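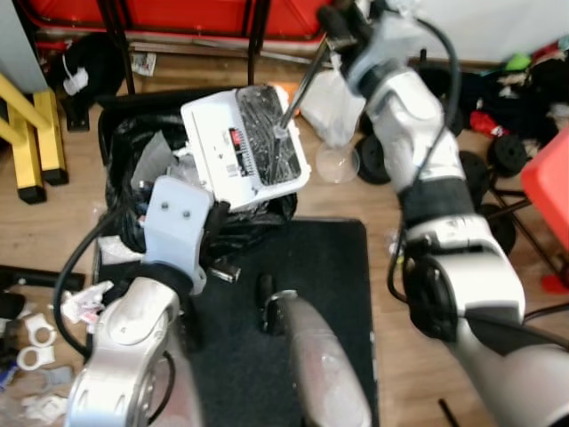 Plelto chores set, README

Maintainer: Rocío Orellana
Labels: Brenda Alarcón, Telma Navarrete
Questions and complaints: Celeste Zúñiga
Status: usable, with the problems listed below

What this is

Plelto is a set of 554 short recordings of two-armed robots working on household chores: clearing up packaging, handling floor tools, putting trash in bins, folding, wiping. Each recording has camera video, joint positions for both arms, gripper opening, and a line of plain English saying what the chore was supposed to be. Please read "supposed to be" literally. The line was written before the attempt and was not changed afterward.

We put this together after reading a lot of claims that home robots are nearly ready. We don't think they are, and we got tired of arguing about it from highlight reels. If you came for a number to put on a slide, see the scoring section first.

Where it came from

Recordings were made at Trekthorpe and at Gaete. Every one is teleoperated. A person was moving the arms the whole time, so nothing in this set shows a robot deciding anything. People have quoted earlier versions as if the arms were running on their own. Please stop doing that.

The Trekthorpe operators had more practice and it shows. The Gaete recordings are slower and have more dropped objects. We left both in and marked the site in the index.

Contents

index.csv: one row per recording
video/: camera files
arms/: joint and gripper logs
labels/: chore line, segment labels, outcome
notes/: operator remarks, free text, some in Spanish

Of the 554 recordings, 232 have a second labeler's pass. The others have one set of labels and should be treated that way. 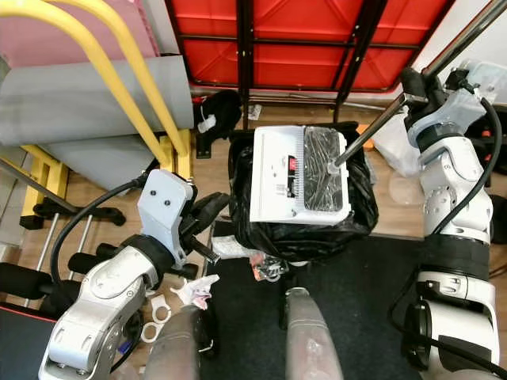 Long-handled tools are where I lose patience with the optimists. A broom or a mop is built for two hands sharing the work, sliding along the handle, twisting a little, feeling when the far end catches. A parallel gripper clamps at one spot and that's it. With a chrome pole held in the right gripper and its small white tip on the lid of the trash can, any slight turn at the grip becomes a much bigger move down at the tip, and the left gripper is off pointing at the floor near the base of the can. Add the clear plastic scraps under the can and you have two chores that want doing at once. A ten-year-old would manage both and complain the whole time.

Plastic film is the other sore point. It's shiny, it's see-through, it has no fixed shape, and depth sensors hate it. Trinidad Espinoza trained a segmentation model on our film labels and told us the labels were bad. She was right. Where film lies over a white part, our two labelers disagreed on the boundary so often that we dropped the boundary and kept only a yes/no tag.

How outcomes were scored

done: the chore line is satisfied at the last moment of the recording
part: some of it is
no: none of it is
unclear: the labelers couldn't tell from the video

No credit for style and no penalty for time. That second choice is generous to the machines and we know it. A chore that takes a robot 15 minutes and a person a few seconds can still come out as "done." If you report a success rate from this set, report the durations next to it. They're in the index.

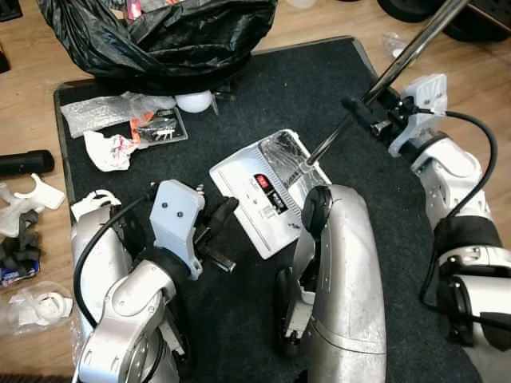

We also ask that you don't merge "part" into "done." Cinden's write-up of the last release did that, and the result looked a good deal rosier than the videos do. Half a bag of trash in the bin is still trash on the floor for whoever has to live there.

Known problems

Left and right arm logs are swapped in a few of the Gaete files. The swapped flag in the index marks the ones we found.
Gripper force is a motor current reading and was never calibrated. Do not call it newtons.
Video and arm logs can drift apart in the longer recordings.
Clutter was not controlled or cataloged. Floors have packaging and parts on them and the chore line usually ignores them.
The word "floor tool" covers several different objects. Telma is splitting the category and expects to finish in November.

Changes since the last release

Cut the set from a padded count to 554 by removing duplicates. Renamed "fail" to "no." Added operator notes. Took the word "autonomous" out of the project page, where it should never have been.

Corrections are welcome. Send the recording number and the time in the video, and Celeste will look at it.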